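项目 > Iver > 例会记录 > 示教组

8月　记录:Eun-seong Jin

Iver 项目示教组例会纪要

地点:Brolville 二楼小会议室
时间:14:00 开始,16:10 结束
主持:Vibeke Arnardóttir
出席:Vibeke Arnardóttir、Benjamín Yáñez、Hjalti Kjærgaard、Eun-seong Jin
线上:Xiomara Zamora(14:25 接入,15:50 离开)

一、上次纪要的遗留事项

上次纪要确认无修改,通过。

遥操作主手的脚踏开关已经换新,Benjamín 装好后试了半天,松脚后从臂停止跟随,再踩下恢复。旧开关偶尔会在松脚之后继续传一小段指令,已报废,不留作备件。

数据命名规则的统一还没有做完。Hjalti 说拖动示教的部分已经改好,遥操作的部分有一批旧目录仍然用操作员姓名缩写开头,与新规则冲突。本次会议不展开,列入第七项。

Malý 供应的软质指垫尚未到货。Xiomara 接入后补充说,供应商把发货推到下个月,在此之前继续用现有指垫。Vibeke 要求采集记录里写明指垫型号和安装批次,以便将来换垫后能把前后数据分开。Hjalti 会在元数据表里加这一栏,旧数据统一填现有型号。

二、采集进度

Hjalti 汇报。圆环取放任务目前通过审核的示教共 2498 条,包括拖动示教和遥操作两种方式。最近一批里有 44 条被退回,退回原因在审核表里逐条写了,归纳起来主要有这么几种情况:起始位姿没有回到规定区域;操作员在接近阶段停顿过久,后处理按停顿阈值把一条切成两段;夹爪闭合指令与实际电流的时间戳对不上。

时间戳的问题集中在同一个下午。Eun-seong 查过日志,当天采集机在中途做过一次时钟同步,同步之后的记录整体偏移。Vibeke 问能否用偏移量把数据修回来。Eun-seong 说可以修,但要逐条核对夹爪电流的上升沿,工作量与重采差不多。会上决定不修,直接重采,原始文件保留在退回目录,不删。

Xiomara 问,退回的数据里有没有本来可以作为失败样本使用的。Hjalti 回答,停顿过久的那部分动作本身没有问题,切段之后才不完整,如果调整阈值可以收回来一些。Benjamín 不同意随意放宽阈值,他认为停顿往往说明操作员看不清环口,这种犹豫进到数据里,策略也会学着犹豫。讨论后按以下办法处理:阈值不改,由 Hjalti 把因停顿被切的条目单独列出,Benjamín 逐条看手腕相机录像,判断停顿发生在对准之前还是之后。对准之后的停顿可以剪掉,对准之前的一律重采。

三、拖动示教与遥操作的分工

这一项讨论时间最长。

Benjamín 的意见是,圆环任务的接近段用拖动示教更快。操作员直接握着手臂走,路径自然,腕部转动也比主手上做得顺。缺点是人的手和前臂容易进入相机视野,而且操作员握持的位置会影响末端受力,最后几毫米的接触力不可信。

Hjalti 倾向全部改用遥操作。他认为混合两种来源之后,速度分布有明显的两个峰,训练时需要额外加来源标签,不如从源头统一。Stukano 主手现在的延迟已经压下来,操作员经过培训之后做圆环任务没有困难。他也承认,新手在主手上做侧向接近时容易过度修正,轨迹来回摆。

Eun-seong 提供了两组数据的回放对比。拖动示教的轨迹在平台上方比较平顺,接近平台时速度下降得晚;遥操作的轨迹减速早,夹爪张开的时机也更早。两种数据单独训练的策略都能完成正放圆环的抓取。圆环侧放的情况下,只用拖动数据训练的策略会从上方直接下压,指尖先碰到环的外壁。只用遥操作数据训练的策略多数会先调整腕部角度,但有时调整完停在原地,不继续往前。

Vibeke 问停在原地是否与停顿样本有关。Eun-seong 说目前不能确定,需要用剔除停顿之后的数据重训一次再看。

Xiomara 从使用方的角度提了一点:现场换型时,操作工人不会有主手,最后还是要靠拖动示教补几条数据。如果训练集里完全没有拖动数据,补进去的少量示教可能起不到作用。Hjalti 表示接受这个理由,但要求拖动数据只保留到预抓取位姿为止,接触段全部来自遥操作。Benjamín 同意。

决定:
1. 圆环任务的接触段只用遥操作采集。
2. 拖动示教保留,终点设在预抓取位姿,操作员松手退出之后再由主手接管。
3. 每条数据写入来源标签,接管时刻也要写入。
4. 接管前后手臂须静止,静止时长沿用现行规程,暂不另定。

Benjamín 提醒,接管的时候主手和从臂姿态未必一致,直接接通会跳一下。现行软件有对齐步骤,但操作员可以跳过。会上同意取消跳过选项,由 Eun-seong 改。Hjalti 要求改完之后先在低速模式下试,不要直接放到采集机上。

四、侧放圆环的示教要点

Benjamín 主讲,结合手腕相机画面说明操作员应当看什么。侧放圆环是目前退回率最高的一类摆放,操作员之间的做法差别也最大。

他先讲预抓取之前的位置。夹爪两指应当完全张开,中间没有工件,此时操作员不要急着横移。白色外壳在画面下方占的面积很大,朝上方逐渐收窄,靠近末端的地方贴有方形标记。新手习惯盯着标记,把标记当作准星,结果手腕对的是标记所指的方向,两指却没有对着圆环。正确做法是看两指与圆环的相对位置,标记只供标定程序使用,操作时不用理会。

再讲圆环。环侧放在白色平台上,开口朝着相机这一侧并略偏右,位置贴近画面左缘,只能看到一部分。在这种视角下,从环孔能看到里面较浅的灰色,但环的左侧轮廓看不全,操作员很难判断中心在哪里。Benjamín 要求遇到这种情况先向左移动,让整个环进入画面,再开始转腕。不允许凭印象直接伸过去。他在主手上做过比较,先移后转的轨迹要长一些,但对准之后的修正明显减少。

环和背景都是白色,平台也是白色,边界靠阴影分辨。Hjalti 问是否要换深色平台。Benjamín 认为暂时不换,现场的料盘就是浅色,换了之后数据与现场不符。Xiomara 确认现场料盘是浅色,近期没有更换计划。

画面右侧的大片深色区域也讨论了一下。右边的指在下方与深色区域重叠,颜色接近,操作员看不清指尖。Eun-seong 说图像编码器对这一区域的响应很弱,右指的开合主要靠编码器读数补充。Vibeke 认为操作员那边没有编码器读数可看,应该在主手屏幕上加一个开合量显示。Eun-seong 可以做,放在屏幕角上,不遮挡相机画面。

关于白色立板:夹爪外壳右侧与立板在画面上挨得很近,标记附近看上去几乎贴着。实际间距从这个视角判断不了,Hjalti 主张在示教软件里给立板加一道虚拟墙,主手碰到时给阻力。Benjamín 担心阻力会让操作员误以为碰到了工件。两人意见没有统一,Vibeke 决定先只做声音提示,阻力反馈下次再议。

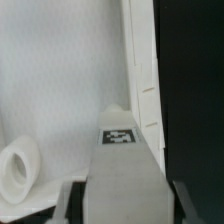
五、操作员培训与考核

Benjamín 说明现行培训安排。新操作员先在关机状态下熟悉主手各关节的行程,然后在低速模式下做空走,再做正放圆环,最后做侧放。每一阶段由他本人或 Hjalti 签字后才能进入下一阶段。

本月新增操作员 4 人,均已完成正放阶段。侧放阶段的带教时间不够,Benjamín 一个人排不开。Hjalti 同意分担一部分,但只在上午。Vibeke 要求带教人固定,不要一个操作员上午跟 Hjalti 学、下午跟 Benjamín 学,两个人的接近手法有差别,容易学混。

考核标准调整如下:侧放圆环连续完成 8 次,中途没有触发声音提示,没有重新张开夹爪,即为通过。完成时间不计入考核。Xiomara 问为什么不看时间。Hjalti 说以前考核时间,操作员会抢着做,接触阶段的速度普遍偏高,那批数据后来基本没有用上。

考核过程中的录制默认不进入训练集。Eun-seong 提出,通过考核的那几次质量通常不错,丢掉可惜。Vibeke 的意见是考核数据可以留存,但要放在单独目录,经 Hjalti 审核后再决定是否并入。

示教时旁边必须有第二人负责急停,此条不变。拖动示教期间第二人不得离开急停按钮去调整工件,工件摆放由操作员在手臂停稳并退出拖动模式之后自己完成。Benjamín 说最近有人图方便由第二人顺手摆件,已经口头提醒过,这次写进纪要,请各位转告。

六、设备与软件

1. 手腕相机。线缆在腕部大角度转动时绷得较紧,Benjamín 要求重新走线,在前臂处多留一段余量。走线之后要重新做手眼标定,标定完成之前不采集。标定安排在月底,由 Eun-seong 负责。

2. 方形标记。贴纸边角需要定期检查,翘边会影响检测。检查加入每日开机单,放在相机检查之后。备用贴纸在采集机下面的抽屉里,更换时须使用同一尺寸,换完通知 Eun-seong。

3. Stukano 主手。手柄的力反馈在长时间使用后有漂移,目前的做法是午休时重新归零。Hjalti 希望厂家给一个自动归零的办法,Xiomara 负责联系。厂家回复之前按现在的做法执行,归零时间写在当班记录上。

4. 采集软件。近期版本在保存较长的示教时界面会卡住,看起来像死机,后台其实仍在写盘。有操作员在这时强制退出,造成文件不完整。Eun-seong 会加进度提示,在此之前,保存时不得关闭程序,等待提示音响过之后再开始下一条。

5. 回放功能。Benjamín 要求能在主手旁边的屏幕上直接回放刚录的一条,不必走到采集机那边。Eun-seong 说技术上没有困难,但主手那台机器磁盘空间紧张,只能保留最近几条。可以接受。

6. 时钟同步。采集期间禁止自动同步,改为每日开机时同步一次,结果写入日志首行。日志首行没有同步结果的,当天数据不予审核。

七、数据命名与存放

Hjalti 说明新规则:任务名、来源、摆放类型、流水号,依次排列,操作员信息只写在元数据里,不出现在文件名中。遥操作旧目录由他写脚本批量改名,改名前先做只读备份。

Eun-seong 担心改名之后训练配置里的路径失效。Hjalti 会同时生成一份新旧对照表,训练脚本读对照表,等全部配置改完之后再停用。改名期间暂停训练任务,具体时间由两人自行商定,提前一天在组内通知。

摆放类型目前只有正放和侧放两种。Benjamín 建议把侧放再分为开口朝向相机和背向相机,两者的接近手法不一样,混在一起不好查。Vibeke 同意。已审核的侧放数据需要补分类,由 Hjalti 和 Benjamín 分头看录像,看不清朝向的归入"未定",不要勉强归类。

八、其他

Xiomara 转达,现场方面希望下个月看一次演示,内容为从拖动示教开始到自动执行的完整过程。Vibeke 答复可以安排,但侧放部分要看重训结果再定,先按正放准备。演示地点在 Brolville,不去现场。演示时由 Benjamín 操作,Hjalti 守急停,Eun-seong 负责软件。

Xiomara 15:50 离开,以下内容未参与。

采集间的空调下午噪声大,声音提示有时听不清。Hjalti 建议把提示改用耳机,Benjamín 反对,戴耳机听不到第二人的喊话。先把扬声器移到主手旁边试用。

九、行动项

Benjamín Yáñez:查看因停顿被切的条目并给出判断;腕部重新走线;更新培训单,加入先移后转的要求。

Hjalti Kjærgaard:组织退回数据的重采;元数据表增加指垫一栏;旧目录改名与对照表;上午带教侧放操作。

Eun-seong Jin:取消对齐步骤的跳过选项;主手屏幕显示夹爪开合量;立板接近声音提示;保存进度提示与本地回放;走线后的手眼标定;用剔除停顿之后的数据重训一次并在下次会议汇报。

Xiomara Zamora:跟进 Malý 指垫发货;联系 Stukano 主手厂家询问自动归零;与现场确认演示人数。

Vibeke Arnardóttir:修订示教规程中关于第二人职责的条款,发全组确认。

立板虚拟墙的阻力反馈列入下次会议议程。下次会议时间待手眼标定完成后另行通知。

纪要发送:全体出席人员。如有更正,请在发出后两个工作日内回复记录人。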